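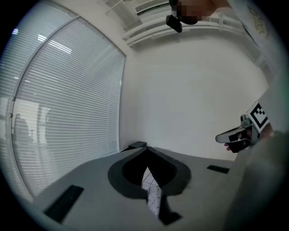 M. Derton

### 3. Daylight control and the closed blind

Manufacturers' literature treats the horizontal slatted blind as a device that people adjust. We doubt it. In the rooms surveyed for the Omow project the slats were set once, usually in January when the sun was at its worst, and then left alone. The room in Figure 3 has a large window with white slatted blinds across it. Some light comes through, giving the slats a grey-white tone, and bright streaks from the ceiling lights show in their upper part. Electric light and daylight are both being spent on the same white wall.

Diekmann's adjustment model assumes that an occupant will open the slats once desk illuminance falls below 200 lux. Our logs give little support for this. Of 808 recorded hours with the blinds closed, most included long stretches under that threshold in which the slats did not move and the ceiling lights stayed on. It may be that occupants preferred the privacy. It may also be that the tilt wand was awkward to reach, and the Tetness questionnaire, which asked only whether people were "satisfied with the colour and quality of light", can't separate the two.

We are equally wary of the claim that pale slats and plain walls make up for lost daylight. A smooth white wall can look evenly lit at quite modest levels, and appearance is a poor stand-in for a meter reading. The desk measurements are reported in Section 4.

**Figure 3.** Window with white horizontal slatted blinds, meeting a plain white wall at the corner.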